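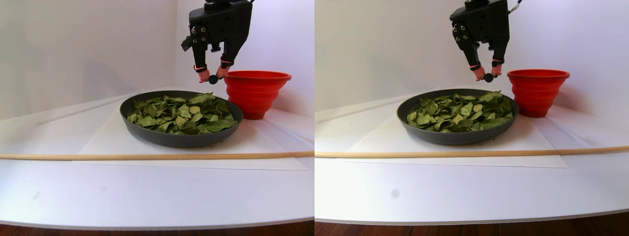 Gripper holding a small black ball over a pan of dried green leaves, two views.

Mangundap Visitor Route: Progress Report to Dralum
July 28, 2020
Prepared by Helmi Jääskeläinen

Work completed
The walking route from Drudumthorpe to the Jerken ferry landing is now signed in both directions. 100 marker posts were installed against the 100 in the grant plan. The day tour text has been revised and sent to operators with the new departure times.

Open items
The landing shelter still lacks a roof permit. Tatiana Vaněk filed the corrected drawings and expects an answer before the next payment date. Two operators have not returned signed rate sheets, so package prices for their tours stay unpublished.

Budget
Map printing came in 800 under the approved line. We request approval to move that sum to guide training. The 2000 held for the shelter is unspent.

Next period
Guide training, final rate sheets, and a test run of the full tour with luggage transfer.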